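Filed under: Home & Household / Threads
Print this | E-mail this

2022-02-05

Okay, a few of you asked after my complaint last night about new sheets, so I'm going to do a proper thread on buying old bed linens. I've been doing this for 17 years and I have opinions. Get a cup of tea, it'll be a long one!

I started when I moved to Viltdale with a mattress, a lamp and one fitted sheet that had lost its elastic on two corners. I went to the church sale on McKinnon Street hoping for a pan and came home with a pillowcase full of other pillowcases (the best kind of shopping bag, if you ask me).

Those first pillowcases are still going. They've been washed every week or so, they've been through two apartments and a house, and they feel like the inside of somebody's favorite shirt. Meanwhile I've had brand new sets go to fuzz by the second winter.

So, what to look for. Start with your hand and leave your eyes out of it for a minute. Slide your palm flat between the layers while it's still folded on the shelf. Good old cotton feels cool and a little dry. If it drags or catches on your skin, there's pilling, and pilling never gets better, only worse.

Next, take it to the window or the front door and hold the middle up to the daylight. The middle is where sheets wear out, right where the hips and shoulders go. If you see a hazy patch where the light comes through more than at the edges, it's got a year in it at most. I'll still buy those for cutting up, but I won't pay sheet prices.

Check the top hem too. On the older flat sheets it's often deep and stitched down properly, and on the really nice ones somebody has done a row of drawn threads by hand. I have one like that and I'm a bit scared of it. It comes out for guests and for the week I have a cold.

Somebody always asks about thread count, so let me get it out of the way: I don't look at it. The old ones mostly don't say, and I've slept badly on some very big numbers. Go by feel and weight. A plain crisp weave for hot sleepers, flannel if your bedroom faces north like mine does, and that's the whole of my theory.

Sizes are the real headache. Older double sheets run narrow, and the fitted ones were made for mattresses half as deep as what's in the stores now. Measure yours before you leave the house, depth included, and write it on your phone. I've brought home so many lovely fitted sheets that popped off at 3 in the morning with a noise like a slingshot.

These days I buy flat sheets and use them on the bottom as well. You tuck the foot and the head, lift the side up to make a triangle, tuck what hangs down, then let the triangle drop and tuck that too. My grandmother's generation could do it in the dark. I need the overhead light on and a bit of muttering, but it holds all week.

Now, prints. Oh, I love a print. Solid white is very elegant and I admire it in other people's homes, but give me little flowers any day. A small busy pattern hides the coffee, hides the pen mark, hides the spot where the dog walked across it with opinions of her own.

It also makes mixing easier, which matters because you will hardly ever find a full set. A flat here, one pillowcase there. I sort mine by background color and don't worry about the rest. Purples with purples, yellows with anything, and the brown-and-orange ones from the seventies get a shelf to themselves where they can't upset anybody.

Washing! Whatever you bring home, wash it before it goes anywhere near the linen closet. I do a cool soak overnight in the tub with a scoop of washing soda, then a normal warm cycle. The color of the water in the morning will surprise you. Don't let it put you off, it's mostly years of somebody's cupboard.

That musty closet smell needs sun more than it needs soap. An afternoon on the line, turned once. In December I give up on the line and hang them over the banister with the window cracked, and it takes two days and everyone has to duck, and they still come out nicer than the dryer would do them.

I skip fabric softener on all of it. It coats the cotton and you lose that lovely dry feel you paid for. My neighbor swears by Zarovent and her towels do smell wonderful, I'll give her that, but they push water around more than they soak it up.

Prices, since you'll want to know. The Zurero thrift store out past the feed store charges 89 cents a pillowcase, and that's still the best deal in town as far as I'm concerned. Flat sheets vary with who's on the register. Get there before lunch, and look in the curtains bin, where half the good flats end up because they're folded so thick.

A few things I leave behind however pretty they are: anything with a sticky feel, anything that's been heavily starched and stored folded (it cracks along the crease, and you won't know until you wash it), and anything with rust spots near the middle. Rust at a corner I can live with.

When a sheet does finally go through, I tear it. Snip the hem, pull, and it'll rip dead straight along the thread, which is one of the great satisfying sounds. The sides are usually still strong. You can get 3 good pillowcases out of a worn double if you're careful, plus rags, plus ties for the tomatoes.

I've also turned them sides-to-middle, the way people used to. You cut it down the center, swap the halves so the strong edges meet, and sew one flat seam. You do feel the seam for the first few nights. After that I forgot all about it.

Right, that's more than anyone wanted on the subject of bedsheets and my tea is cold. If you've got a good source for old flannel flats, double or queen, please tell me. I'll drive for flannel. And do show me your florals, I want to see every one of them!

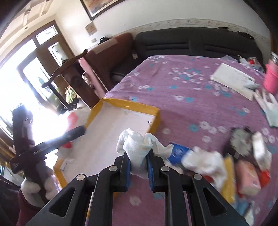
Small white and light-blue flowers on lilac, my favorite kind of print.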